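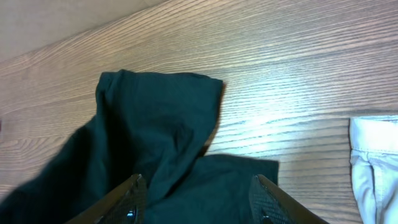
Tormod Holmgren asked me, before I'd even got my coat off on Monday, whether the thing could fold a shirt yet or whether it was still just picking them up. Fair question, and it's the one you'll be asking too, so let me get to it. It picks them up very well. Folding is coming along, and I'd call it halfway there.

So, the open day! We had 129 people through the Masthorpe workshop, which is more than I'd planned chairs for (and more than I'd planned cookies for). The grant paid for the flyers and the extra table, and I still have 15 flyers left if you'd like some for your lobby.

We ran the Fleronari arm on the wood table with the laundry task, one green knit and one white piece to start with, then whatever people handed us. The fingers come down, pinch a fold and lift it, and everybody leans in at that point. Dark knits are the tricky ones. The folds go nearly black under the overhead light and the software has a hard time finding an edge to grab. Vija Krūmiņa wants a lamp off to the side for the next one, and I've said yes.

The cross-hatched pads on the fingers held up fine all day. I did have to tighten a screw at lunch, so that's going on the checklist. One sock went under the table and stayed there until we swept up.

Money: we've spent $600 of the demo budget and I have $200 set aside for the lamp and a second set of pads from Tundevix. I'll send the receipts separately, they're in a shoebox right now.

Next up is sleeves. Ots (that's our folding program, I know I keep forgetting to explain the name) does towels nicely but gets lost on anything with arms. I'd like to show you in May if you can get out here, mornings are best.

3 comments | 6 shares

Contact the workshop | Back to top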